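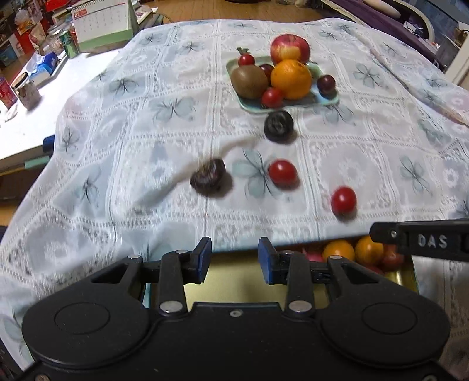

23/09/2022

Up at six. Rain in the night but dry by breakfast, and the gutter over the back door is still dripping where Amos said he fixed it.

Took the 8:10 bus into Burnthorpe to return the library books and pay the fine, which they let me off. The woman at the desk said fines stopped in the spring. I wish I'd known. I had been putting off going back for weeks. Took out two more, one on hedges and a novel Bernadette liked. I read the first chapter on the way home and don't think much of it so far. Everybody in it is rich and on a boat.

Stopped at the bank about Mother's account. They need the form signed by both of us, so Wanda will have to sign too and she is in Grimton until the end of next week. I said couldn't she sign it up there and mail it, and the man went away to ask and came back and said yes, as long as it's in blue or black ink. There is $648 left in it. I had thought more, but the last heating bill came out of that account and I'd forgotten.

Home by noon. Soup. Then I did the front hedge while it was dry, as far as the gate. My shoulder is sore now and I'll leave the rest. Filled three bags. Mr. Yeoh next door came out and said he'd take them to the dump with his own on his next run, so I gave him the last of the runner beans. He told me his daughter has passed her driving test on the third try and he has to find a car for her that costs less than the insurance.

Leonora called at four. Her knee is better and she is off the stick indoors. She wants to go back to choir but they have moved practice upstairs, and she isn't ready for stairs. We talked about November and whether to have everyone at her house or mine. Hers has the bigger oven and mine has the parking. We left it there, as we do every year. Paloma is coming either way and bringing her boyfriend, who doesn't eat pork. I have written that down on the calendar so I don't forget it like last time.

Wrote to Wanda about the form and put it by the door with a stamp on. Also wrote to the water company again. This is the third letter. They have charged me for 90 days when I've only had the new meter for 50, and the last reply I got was about a different house.

Supper was eggs and the end of the bread. I need bread, dish soap, and a bulb for the landing. Bernadette is coming by in the morning to borrow the long ladder and I must ask for the casserole dish back while she's here. Read ten more pages of the boat book. Somebody has fallen in. Bed at half past nine.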